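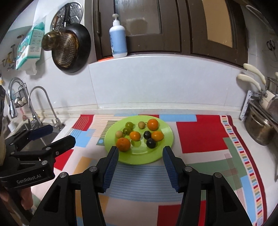
Sorting and Storing Mixed Fruit in a Home Kitchen
Project report, second term
Leonardo Pagano

1. Aim

The aim of the project was to find out whether a household that keeps different kinds of fruit together loses more of it than a household that keeps each kind apart. I also wanted to see which way of sorting people find easiest to keep up at home. The work was done in June in our kitchen, which has the sink beside the counter and gets the sun until late in the morning.

2. Background

Some fruit goes on ripening after it is picked and gives off ethylene gas as it does so. Plums belong to this group. Citrus fruit gives off very little, but it goes mouldy quickly if the peel is damaged and it touches another damaged fruit. A mixed plate therefore has two problems: the ripening of one fruit can speed up its neighbours, and mould can pass from one to the next.

I read the storage notes from two greengrocers, Butov and Ahonen. Butov advises keeping plums in a single layer and eating them first. Ahonen advises a cool cupboard for all citrus. Neither says much about what to do when there is only one plate.

3. Materials

One green plate with a wide rim
Patchwork tablecloth
Kitchen scales
Paper bags
Notebook and pencil
Fruit bought in small amounts from the Mikine market: oranges and other citrus, dark plums, and some smaller fruit in green and tan

I chose fruit in pairs wherever I could, so that one of each could be compared with the other. The total weight of everything bought over the project was 3,428 g.

4. Method

The fruit was weighed, looked over for marks and put on the plate in one of three ways: mixed, grouped by colour, or grouped by kind. Each arrangement was left at room temperature. Every morning at eight I turned each fruit over, wrote down any soft spots, and took away anything that had started to go. Those pieces were weighed again before being thrown out.

Fruit with blemished skin was kept in the trial, as most shop fruit has some. I noted where the marks were at the start so that they would not be taken for new damage later.
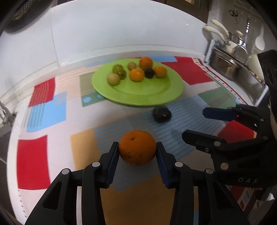 Moving fruit off the plate and on to the cloth made it easier to check the underside, and the plate could be wiped at the same time. I did this one kind at a time. The round ones roll, so the cloth has to be flat.

5. Results

The mixed plate lost over 200 g in total. The plate grouped by kind lost 100 g, nearly all of it plums. Grouping by colour came out between the two, but orange and yellow fruit ended up together whatever their kind, and I found it hard to decide where the tan ones should go.

The plums were the first to soften in every arrangement. The citrus lasted longest. Marks on the peel that were there at the start did not spread, except on one orange that had been pressed against the rim.

6. Problems

The counter was warmer at one end than the other and I only noticed this after the first arrangement was finished. The amounts were also small, so one bad plum changes the result a good deal. Prunine, the storage bag I had meant to test alongside the paper ones, did not arrive in time and was left out.

7. Further work

I would repeat the trial in winter with the same plate and twice as much fruit, and move the plate away from the window. It would also be worth keeping the plums in a separate bowl from the first day and seeing what difference that makes to the rest.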